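The smell of floor wax and other Thursday thoughts

I have been thinking about floors this week, which I realize is not the sort of thing a person is supposed to admit to on a blog with her own name at the top. But we finally pulled up the carpet in the back hall (the brown one, for those of you who have visited and were too polite to mention it), and under it was the old tile, and I sat down right there on the bottom stair with my coffee and was six years old again.

My grandmother's house in Woddale had tile all the way from the front door to the kitchen. She swept it every morning before anyone else was up, and I would lie in the little room off the hall and listen. Swish, swish, stop. Swish, swish, stop. The stop was her moving a chair. I could tell which chair it was by the squeak! To this day I can't hear a broom in another room without feeling that somebody is looking after me.

She bought her brooms from Gresetti, the hardware store down the hill, and she was very particular. Mr. Gresetti kept them standing in a barrel by the door, and she would take one out, try a few strokes on his floor, frown, put it back, and try another. I used to be so embarrassed. Now I do exactly the same thing, and my own children go and stand by the paint.

Then on Saturdays came the wax. It was sold in a flat yellow can under the name of Cekis, and I have never found it since, though I've looked. It smelled like oranges and candle stubs and something a bit like shoe polish. We weren't allowed to walk on the hall until lunch, so everybody went in and out through the kitchen window, my grandfather included, with his hat on. I thought all families did this.

Anyway, our tile. It is 170 square feet of a sort of tired cream color, and nearly all of it is sound, apart from a strip by the back door where somebody long ago patched it with whatever they had in the truck. The flooring place quoted us $1760 to take everything out and put down planks. Then my husband found a man who would clean it, regrout it and fix the strip for $475, and I'm afraid I said yes before he'd finished his sentence.

It took him four days. I swept up after him each evening, even though he told me there was no need, and I found I had missed it – carpet doesn't give you that little pile at the end to be proud of.

Sweeping, and a bit of what's been going on around it:

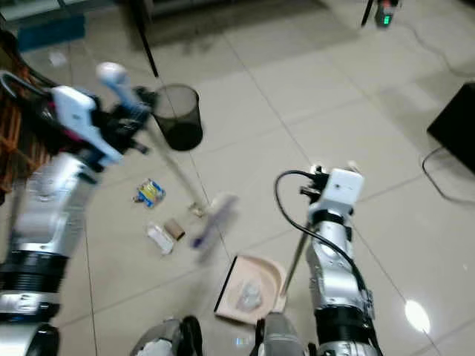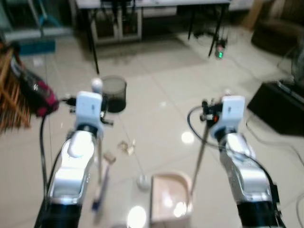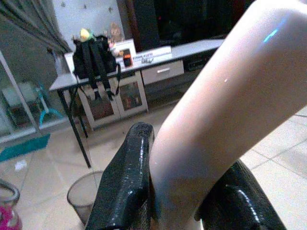 I did try to find wax for the finished floor. The girl at the store was very sweet and explained that hardly anyone waxes tile anymore, and sold me a bottle of something that smells of cucumber. It's perfectly fine. The floor looks lovely and you can walk on it in no time, so the window has stayed shut, and I was a little sorry about that.

We had noodles from Hao that first night to celebrate, sitting on the stairs with the cartons on our knees, because I hadn't the heart to drag the bench back in yet. My husband said the hall echoed. It does! You can hear the dog coming from the far end of the house, and you can hear which one of the kids has forgotten to take off their shoes, and I expect that by the end of June I'll be sick of all of it and pricing rugs.

If any of you grew up with that yellow can and know what was in it, or have one sitting at the back of a shelf in the garage, please write to me. I don't even need to use it. I'd just like to take the lid off for a minute.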